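Giving up the second car, one year on

We sold the second car in July last year and I said at the time I'd write something once we'd had a full year without it. It has been a full year, so here are my notes. They won't suit everybody. We live in a middle-sized town with a decent bus into the city, one of us works from home most of the week, and the kids are old enough to walk to school on their own.

The car was a small hatchback with a lot of kilometres on it. It needed tyres, the rego was due, and the mechanic at Paltier had quoted us for a timing belt that would have cost more than I wanted to spend on anything that lived in the driveway six days out of seven. I put it up for sale and it went on the second evening to a young couple who needed something for the station run. I didn't miss it for the first fortnight. Then it rained.

Rain is the main thing. I had a bike already but no proper wet weather gear, and I spent the first winter buying it in the wrong order. Jacket first, which was fine. Then overpants, which I got a size too small and had to sit down to take off. Gloves last, after a month of cold hands. If I did it again I'd buy gloves and mudguards in the first week and leave the overpants until I'd seen whether I really needed them. Most mornings I don't. The ride to the station is short enough that a bit of damp around the knees dries before lunch.

The bike shop is Kollik, up behind the hardware place. They put on the rack and the rear mudguard and charged me $176 for the lot, fitting included. I tried to do the front mudguard myself to save money and it rubbed for three weeks. I took it back in the end and they bent the stay with their fingers while I stood there.

Groceries took some sorting out. We used to do one big shop on the weekend and then three or four little trips in the second car for whatever we'd forgotten. The little trips are gone. I keep a list on the fridge, and if something isn't on it we go without until the next shop. I thought this would cause arguments and it has caused two, both over milk. Panniers hold more than I expected, though a rockmelon takes up a whole side.
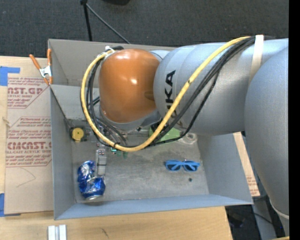
My sister reckons we've had it easy, and that anyone further out with a job that starts before the first bus wouldn't last until August. She tried it for a month when her ute was off the road and ended up paying for taxis four mornings in a row. I don't have an answer to that. She's right about the buses. Ours is the 406 and it's good from seven until seven, hourly after that, and on public holidays you may as well walk.

The walking has been the surprise. I now walk to the dentist, the library and the chemist, all of which I used to drive to without thinking. It's 25 minutes to the library if I cut through the oval. I've got to know which yards have dogs and which footpaths flood. There's a stretch along the creek where the council put in a new path and then didn't put in any lights, so from June on I go the long way round by the road.

Money. I kept a spreadsheet for the first few months and then stopped, so take this for what it is. Between insurance, rego, servicing and fuel, we're ahead by some $400 a month. Part of that has gone on bus fares and part on the bike. We've hired a van twice from Espinoza, once for a mattress and once to take a load of green waste to the tip, and both times it was cheaper than I'd guessed. Read the fuel rule before you sign, though. They want it back full and the nearest servo is on the wrong side of the highway.

There have been bad days. In April we had a parent-teacher night, a physio appointment and a sick kid inside the same two hours, and the one car was in the city. I rang a neighbour. I don't like asking, and I've had to ask more this year than in the ten before it. We've given back what we can, mostly lemons and school pick-ups.

We use the driveway now. I moved the bins down the side, put the bikes under the carport and bought a cheap cover for them. The oil stain is still there. I've tried kitty litter, dishwashing liquid and a degreaser, and it's a slightly lighter stain.

Will we buy another one? The eldest gets a learner's permit in 5 months and has opinions about it. For now the plan is to teach on the car we've got, and look at it again after Christmas. I've also been told I should look at an electric bike for the hill. I had a go on one and liked it, but I didn't like the price, and the battery has to come inside to charge. We'd need to clear a shelf in the laundry first.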